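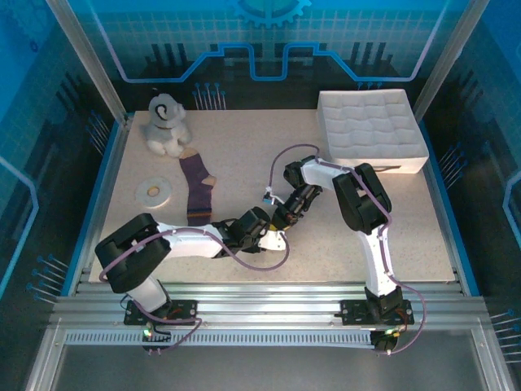
## What house rules do you use for two small arms sharing one table?

**marrowfat_bench**, posted in Small Robots, February

I help run the robotics evenings at the Pundberg community workshop and we've reached the happy stage where more people want to use our two-arm table than there are hours to use it in. Brilliant problem to have! The trouble is that our rules were written when there was one arm and three of us who all knew each other, and they come to half a page. "Don't stand in the way" is one of them, word for word.

The arms are the light, hobby-servo sort with small grippers. Both are bolted to the same rail and they can easily reach each other, which is the whole point, because people want to do hand-overs and folding and so on. We run them through Reltska, and the power goes through a Jideck box with a big red button on the front.

I'd like to put a proper sheet on the wall before the spring groups start. I've read what I could find of the industrial guidance and it is fascinating (I mean it, I read a whole chapter on stopping distances in the bath), but most of it assumes a machine that weighs more than I do and a fence to go round it. I don't want to ignore it and I don't want to copy out rules that make no sense at our size either.

What I'm unsure about:

- Speed limits. Do you set one for beginners, and is it per arm or for the table?
- Who is allowed to press go when two people are each looking after one arm?
- Cables. Ours run loose along the outside of the links, so that every joint can reach its full travel. Is there a good rule of thumb for how much slack?
- Reaching in to move something on the table between runs. At the moment people just do it.
- What goes in the logbook, if you keep one?

If you have a sheet of your own I would love to see the wording. Ours will be read by teenagers, retired engineers and a few people who have never touched a robot before, so plain words please!

---

**tin_lid_lou**

Put the speed down and keep your fingers out. We've never had a problem with ours and we haven't got a sheet. Small servos stall before they do any harm anyway.

> **marrowfat_bench:** Thanks, but ours can give a fair nip at the gripper, and I've got under-16s coming. I do want something written down.

> **tin_lid_lou:** Fair enough, under-16s is different. Long hair tied back then, and no lanyards. We do insist on that.

---

**halfpenny_gantry**

Oh, I enjoyed this question. We went through exactly this at Enriquez (a shared workshop, two arms on a rail, much like yours) and rewrote our sheet twice. The second version has lasted, so I'll go through it in your order.

**Speed.** We set one limit for the table and it applies to both arms. Beginners get 200 mm/s at the gripper. Once somebody has been signed off they can go up to 500. We tried a separate limit for each arm and it was a muddle, because two arms moving towards each other close the gap at the sum of their speeds, and people kept forgetting that bit. If you think about the gap closing, a table limit is much easier to explain to a newcomer. The limit lives in the settings file, and only the person in charge of the session changes it.

**Who presses go.** One person. We call them the runner, and they have the keyboard and are within arm's reach of the red button. The other person can look after the second arm, move the objects, watch the cables, whatever they like, but they don't start anything. The runner says "moving" out loud and waits for "clear" before pressing the key. It feels daft for the first ten minutes and then you stop noticing. Our younger members love it, they shout it like a ship's crew.

**Cables.** Before the first run of the day, with the power off, move each arm by hand to the far ends of its travel, one joint at a time, and watch the cable. It should never go tight and it should never hang low enough for either gripper to close on it. The second half of that is what catches people out with two arms! A loop that is perfectly safe for its own arm can hang right where the neighbour wants to go. So we do the check with the other arm parked in its worst place, usually the middle of the table. If a loop hangs too low, we clip it to the link halfway between joints, never across a joint. I can't give you a slack figure, it depends on the joint.

**Reaching in.** Ours is the strictest rule on the sheet: nothing of yours goes past the rail unless both arms are stopped. Stopped means the button is in. Paused in software doesn't count, because a paused program can be un-paused by whoever leans on the space bar (me, once, with my elbow). Do check how your arms behave when power goes, though. Light servos often let go and the arm droops, so we have people bring both arms to the rest position first and press the button after that. And in an emergency you press it straight away and let them droop.

**Logbook.** Keep it short or it won't get filled in. Ours has the runner's initials, the speed limit in use, the cable check ticked, and a line for anything odd. "Anything odd" is the best column in the book. Servo warm, gripper clicked, arm twitched when plugged in – write it down even if it went away. We spotted a cracked bracket from three weeks of "left one sounds crunchy".

Two more which you didn't ask about:

*Soft things first.* New programs get tried on socks, foam, cushions and soft toys before anything hard goes on the table. When a path is wrong, the arm pushes into something that gives, and you've lost nothing but a bit of dignity. Anything hard waits until the program has run clean five times in a row.

*Give each arm its own space, and name the shared bit.* We marked the middle strip of our table, where both arms can reach, and the rule is that only one arm goes into it at a time unless the program is a hand-over. Hand-overs are done at the beginner speed whoever is running. I believe Reltska lets you set a region like that in software, but I've only used an older version, so do test it slowly before you trust it.

The wording we use at the top of the sheet, which you're welcome to pinch:

> 1. One runner. The runner has the button.
> 2. Say "moving". Wait for "clear".
> 3. Hands, hair and sleeves stay on your side of the rail.
> 4. Button in before you reach in.
> 5. Check the cables with the power off, both arms, every session.
> 6. Hand-overs at 200.
> 7. Odd noise? Stop, and write it in the book.

As for the industrial guidance, I'd keep reading it. The numbers don't carry over to little arms but the habit does: write down what could hurt someone, how badly and how often, then decide what to do and check that you did it. We filled in a one-page risk assessment that way and it took an evening with biscuits. You'll want one for your insurer in any case.

> **marrowfat_bench:** This is wonderful, thank you! Pinching the lot. Did you ever let anyone go over 500?

> **halfpenny_gantry:** One group had a go at 900, one arm only, with the second arm unplugged and parked. It was great fun and the table wobbled so much that the grasps all missed. We left the limit at 500 after that.

---

**pegboard_pilgrim**

Agree with nearly all of the above. I'd add a rule about the button itself: test it at the start of every session, with an arm moving slowly, and don't run if it fails. Ours is a Jideck as well and a connector at the back had worked loose, so the button was doing nothing at all. We only found out because a visitor asked for a demonstration.

Also decide who may edit the settings file and print that on the sheet too. Ours got changed "just for a minute" and stayed changed until the next group came in.

> **marrowfat_bench:** Button test is going in as rule 2, straight after the runner. I'll post the finished sheet here when it's been laminated.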